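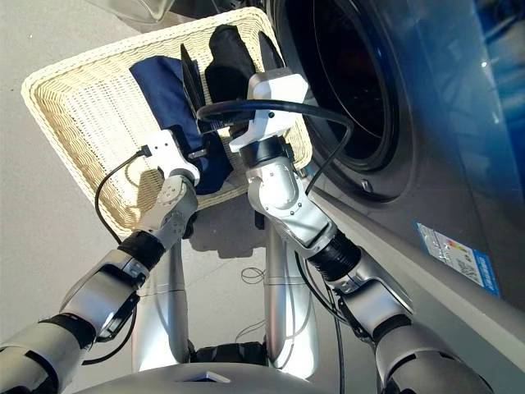
Clothing in a wicker basket next to a front-loading washing machine.

Reading time: 3 min

Laundry sorting is the practice of dividing clothes and household linen into groups before washing. The usual grounds for division are colour, fibre, weight of cloth and degree of soiling. It is one of the oldest parts of washday and one of the most argued over, and it survives in nearly every place where people wash fabric, from riverbanks to hotel basements.

Early sorting

Before factory dyes, most households sorted by soil and by fibre. Linen could be boiled and beaten, wool could not, and a family's few coloured garments were often washed alone or merely brushed and aired. In the town of Imthorpe, a washing book kept by a boarding house lists 624 separate loads, each entered under one of five headings: fine, table, bed, body and rough. The last of these covered aprons, floor cloths and anything from the stable. It makes wonderful reading, with small complaints in the margins about soot, blackberries and a lodger's ink.

Colour became the leading rule once bright, cheap dyes reached ordinary wardrobes. Many of the early ones bled freely, and a single red stocking could tint a whole copper of sheets. Washday manuals of the period are full of tests for loose dye, most of them variations on pressing a damp white rag against an inside seam. The same test still works beautifully today.

Colour groups

The common modern division is into whites, lights, darks and brights. Reds, pinks and oranges are the awkward family.

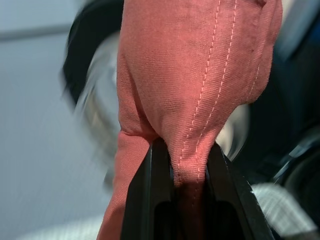
They sit between lights and darks, and households differ widely on where to put them. Some wash them with darks for their first few outings and move them across later. Others keep a separate warm-coloured load, which takes longer to build up but keeps the shades lively. The textile writer Gleice Magalhães calls this the "sunset wash" and devotes a whole cheerful chapter to it in her household guide, complete with a chart of how various pinks age.

Sewing thread adds a twist of its own. Topstitching is often polyester even where the cloth is cotton, and polyester takes up far less stray dye. A garment that has picked up colour in the wash may keep its stitching in the original shade — a lovely clue for anyone trying to work out what an old piece once looked like.

Sorting by weight

Professional laundries tend to care more about weight than colour. Heavy and light items dry at different rates, and a load of mixed weights wastes time in the dryer. At the Holanda laundry, manager Marcelino Rezende reorganized the sorting room around cloth weight and cut the number of bins from 41 to 21. Staff kept only 2 colour groups, white and everything else. Dzifa Owusu, who trained there before opening her own shop, has written that learning to judge a towel's weight by hand was the most satisfying skill she picked up in the trade.

At home the same idea is easy to apply. Jeans and towels go together, shirts and underwear go together, and anything with a hook or an open zip goes in a mesh bag or waits for a sturdier load.

Dark loads

Black and navy clothing fades mainly through friction. Turning garments inside out, choosing a short cycle and washing in cold water all help. Lint is the other enemy, and a black jumper washed with a new towel will show every fibre of it. Nassoro Kaijage's studies of dyed cotton at the Illik textile school found that overcrowding the drum did more harm to dark cloth than an extra wash did.
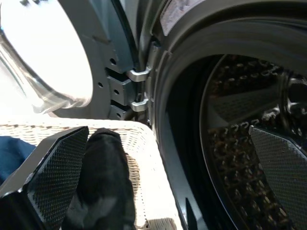 Regional habits

In Hurberg, sorting was long done the evening before washday, with the piles left along the hallway in the order they would be washed. Children learned their colours from them. The folklorist Odair Meireles recorded several sorting rhymes from the district, the best known of which runs through nine kinds of cloth in a single breath and ends with the dog's blanket.

See also

Clothes line
Colourfastness
Laundry blue
Washboard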